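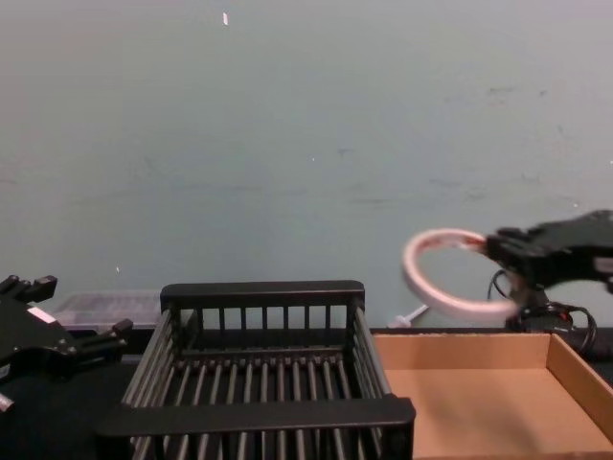 Štefánia reckons a rule you have to look up isn't a rule, it's a library book. She said it over the top of my printout, which is 16 pages long and has her coffee on page three now, so I suppose it has been reviewed.

I've been on the handling guide for the arms since breakfast and I wanted to get the day down before I lose it. The plan was to finish the section on when a person may put their hands on the bench. Sounds like a one-liner, doesn't it? I've written it four times. The first go said "never while the arms are powered", and then Bujar pointed out (quite cheerfully, with his mouth full) that we all do it every day to straighten things up between runs, and a rule everybody breaks before morning tea teaches people that the other rules are decoration too. Fair enough. So now it says hands on the bench only when both arms are in hold, you've said "hands in" out loud, and whoever has the stop button has said it back. If there isn't anyone on the stop button, your hands stay in your pockets.

Štefánia wanted to know what happens if you're working by yourself at night. I said you don't work by yourself at night. She said write that down then, and I hadn't, so that was a good ten minutes.

The other thing that ate the morning was speed. The old Gakus sheet we inherited has one speed for everything, and it's plainly a speed chosen by somebody who wanted to go home. I'd like two. A slow one for anything new on the bench, kept for the first 60 runs, and the ordinary one after that if the log is clean. Bujar thinks 60 is far too many for light plastic bits and bobs and far too few for anything with a sharp edge, and he's probably right, but I don't want a table. People don't read tables standing up! I've left it at 60 with a note that sharp things and glass need a chat with one of us first.

Then grip force. My favourite bit, and I know how that sounds. I want the rule to be that you start at the lowest setting and go up one step at a time, and you write down the step that held. Dropping something is allowed. Crushing it gets an entry in the book, even if it's a cheap thing, even if it was funny. We have 697 entries in that book and I read a fair whack of them over lunch, and the useful ones are nearly always the dull ones. "Fingers closed late, let go, tried again." Lovely. The ones that just say "weird!!" are no help to anyone, and I'm sorry to report that a good few are in my handwriting.

Cables got their own paragraph. Every arm gets swung slowly through its whole reach before the first run of the day while one of us watches the cables and nothing else, no phone, no clipboard. Bujar asked could he hum. Humming is permitted.

What I still haven't sorted is who gets to restart after a stop. I had it as whoever pressed the button. Štefánia thinks it should be somebody else, a fresh pair of eyes, and I can see it, but there are days with only two of us in and one is halfway through a sandwich. I wrote both versions out and they're sitting side by side with a big question mark between them. Might ask the Brunix lot how they do it, they've been at this longer than we have.

Knocked off at half past five. Must remember to fix the page numbers, and to take "shall" out of section 3, where it makes me sound like a bishop. Leftover soup for tea.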